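Werkstatt > Innenausbau > Wände > Wandpaneele pflegen

August, Redaktion Innenausbau

Holzpaneele reinigen und Fugen nachbessern

Paneele mit Holzmaserung sind anspruchslos, solange man sie regelmäßig abstaubt. Ärger gibt es meist an zwei Stellen: an der Fuge zwischen den Platten und dort, wo ein Tisch oder eine Bank an der Wand steht. Für eine Wand von mittlerer Größe reicht ein Vormittag.

Material

Zwei Mikrofasertücher, ein weicher Pinsel, ein Eimer mit lauwarmem Wasser, neutrale Seife, ein Fugenspachtel aus Kunststoff, Malerkrepp. Dazu Fugenwachs im Farbton der Platte. Wir haben Protier 23 genommen, ein mittleres Braun, das Van Dijk in Stangen verkauft. Wer die Serie Grillmont verbaut hat, findet den passenden Farbton hinten auf dem Lieferschein.

Vorbereiten

Möbel eine Handbreit abrücken. Die Wand von oben nach unten trocken abstauben, immer in Richtung der Maserung. Die Fugen mit dem Pinsel ausbürsten und den Staub gleich absaugen – mit der Bürstendüse, sonst gibt es Kratzer.

Reinigen

Auf einen Liter Wasser kommen 2 Milliliter Seife. Mehr hinterlässt Schlieren, die man bei Seitenlicht sofort bemerkt. Das Tuch gut auswringen und in langen Bahnen wischen, ohne abzusetzen. Mit dem zweiten Tuch sofort trocken nachwischen. In die Fuge darf kein Wasser laufen, die Kanten der Trägerplatte quellen auf und gehen nicht wieder zurück.

Fettflecken nicht reiben. Ein feuchtes Tuch eine Minute auflegen, dann abtupfen.

Fuge nachbessern

Beide Seiten der Fuge abkleben. Das Wachs in der Hand weich kneten, mit dem Spachtel eindrücken und den Überstand quer zur Fuge abziehen. Das Krepp abnehmen, bevor das Wachs fest wird. Ist die Fuge dunkel abgesetzt und der Spalt gleichmäßig, lässt man sie besser in Ruhe.
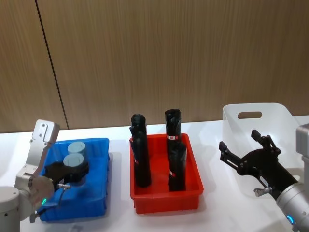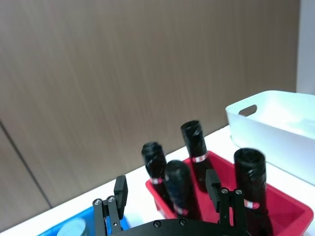
Wand mit Holzmaserung und dunkler Plattenfuge, davor eine weiße Tischfläche.
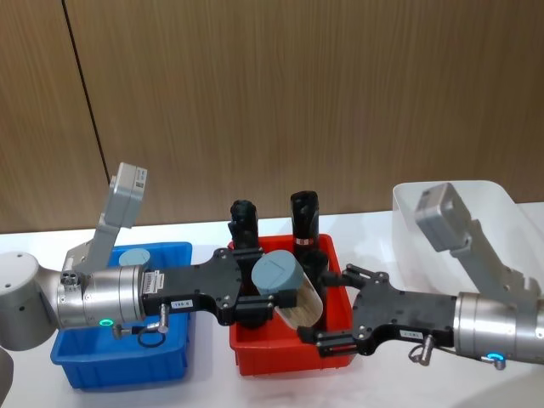 Bei ihm habe das Wachs nur einen Winter gehalten, schreibt ein Leser zu dieser Anleitung. Die Wand liege über einem Heizkörper, und die Platten arbeiteten dort so stark, dass sich die Füllung an den Rändern gelöst habe. Er sei auf das elastische Fugenband Cullmont 798 umgestiegen, das sich mit einer Rolle eindrücken lasse.

Für Wände an Heizkörpern ist das die bessere Lösung. Das Band braucht allerdings eine staubfreie Fuge und sollte am oberen Ende einen Zentimeter überstehen, abgeschnitten wird erst am nächsten Tag. Wachsreste vorher vollständig entfernen, auf Wachs haftet es nicht.

Eine Rolle ist 100 Zentimeter lang. Bei raumhohen Platten also mehrere einplanen und die Stöße in den unteren Bereich legen.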